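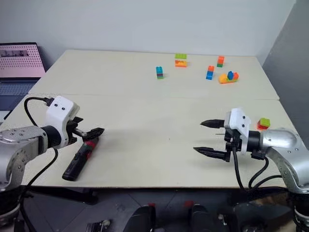

How do you store loose building bricks so that children will still play with them?
Keep them in wide, shallow boxes where most of the bricks show at once, and leave a few small builds standing out on a table. A deep tub looks tidy, but the brick you want is always at the bottom.

Little stacks on the long pale table, mostly two bricks high. I have a soft spot for the blue one on green, standing up so straight, and for the wider cluster with its yellow-orange base and a blue brick upright on top. The lime green on red has a board nearly to itself, over on the right.

Welcome to the brick page of the Widton Toy Library! I started writing this in January, meaning to put up a few lines and be done by supper, and here it is 13/11/2019 and I am still adding to it (my family has stopped asking). Our collection stands at 2,917 bricks after the big sort, when the Paracha Street playroom closed and very kindly passed its boxes on to us.

Small builds like these are what we call starters. A child who freezes up in front of a full box will very often walk right over to a stack of two, pull it apart, and be happily busy until it's time for coats. Orange and green seem to go together in every household I know, and I couldn't tell you why, but I love to see it.

If you'd like to borrow, the Ziten boxes hold 40 bricks each and the smaller Zivar bags hold 30, and either one can go home with you for two weeks. Please snap the bricks apart before you bring them back, unless you've made something you're proud of, in which case leave it together and let us have a good look at it first. Wash them in warm water with a drop of dish soap and dry them on a towel overnight. Boxes go back on the low shelf by the door.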